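Workshop Tips: Marker Tracking in Rooms With Big Windows

Collected from the Harkow bench notes. Applies to any hand-held gripper whose pose is recovered from printed markers.

Lock exposure before calibrating. Auto exposure shifts when the lens swings toward glass, and the detector drops markers for several frames while it settles. Set gain first, then shutter.

Print markers on matte stock. Glossy paper throws highlights across the white squares. Leave a full white border; the corner finder needs it.

Recalibrate after any lens is touched, wiped or bumped. Keep the old file and put the month in the name (intrinsics_october). Behrouz Farahani keeps his on the same drive as the logs, so replay always picks up the matching one.

Reject by reprojection error and not by eye. We flag any session where fewer than 91 percent of frames carry a valid pose. Gaps under 17 frames are interpolated; longer ones split the episode in two.

Check clocks first. If the finger width trace lags the pose trace, the planner learns to close late. Open and shut the jaws three times at the start of each take and align on the peaks.

Log marker IDs with every pose. When two grippers work in the same room, each camera will sooner or later see the other one's cube. Keep a list of IDs per tool and discard the rest before the solver runs.

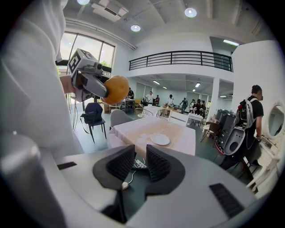
Marker cube on a second gripper, window behind. Filter by ID before solving.

Backlight lowers contrast on the near face of a cube. Turn the work so the window is to one side, or raise the adaptive threshold window one step at a time and rerun the same clip.

Blur: shorten the shutter before adding light. Rodrigo Cunha's test set of 1074 clips is on the Hollenstein share under "blur". Run some 80 of them before changing a default.

Next page: Naming episodes and folders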